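Microfiber Towels: How a Small Cloth Holds Water

A microfiber towel is a cleaning cloth made from very thin plastic threads. The word has two parts. "Micro" means very small, and "fiber" means thread. A single microfiber is much thinner than a hair from your head.

Factories often split each thread into wedges, like slices of a pie. The spaces between the wedges pull water in. Scientists call this capillary action - the same thing happens when a paper towel touches a spill.

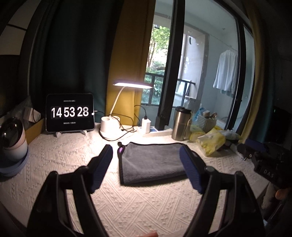 A folded gray microfiber towel with its hanging loop at one corner.

Parts of the towel

The border is the strip along the outside. Stitching there stops the cut threads from coming apart. The loop lets the towel hang from a hook, where air can reach both sides and dry it. Some towels also have a tag, which may give washing instructions.

Why towels are folded

A flat towel has two sides to wipe with. Fold it in half, and then in half again, and it becomes a pad with four layers. When one face gets dirty, refold the towel so that a clean face is on the outside. A folded towel also takes up less room on a desk next to other things, such as a lamp or a tumbler.

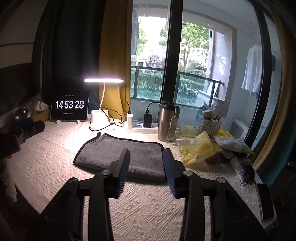

Try it: a folding test

You need one dry microfiber towel, a tray and 5 spoonfuls of water.
1. Fold the towel twice and pour the water onto the tray.
2. Press the towel on the water. Do not rub.
3. Unfold it and feel each layer. Write down which layers are wet.

Text: Lucie Desjardins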